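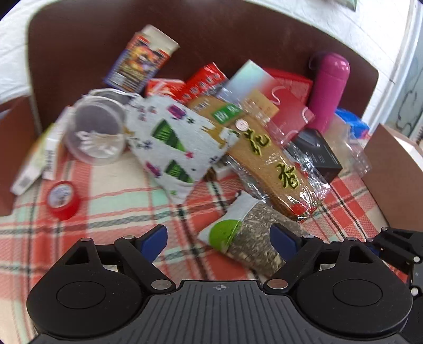
The Plaid Cloth

Sille Bech loved a heap! Everything from the Kragh parcel went straight onto the plaid cloth, packets and pouches all anyhow, and she dived in.

"Smell that," she told the empty stairs - seeds, or flakes, or something gloriously in between.
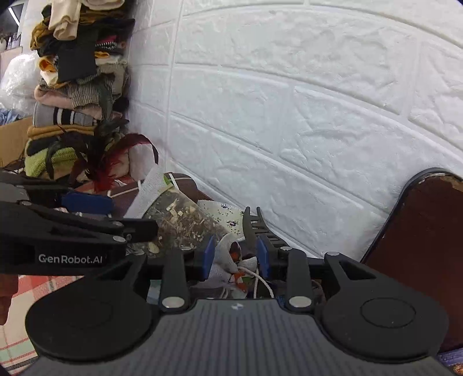

She had 2 guests coming from Tusach and no recipe whatsoever. Herbs first, then. She put the kettle on, sang the Paltham song very loudly, and went to find the big pot.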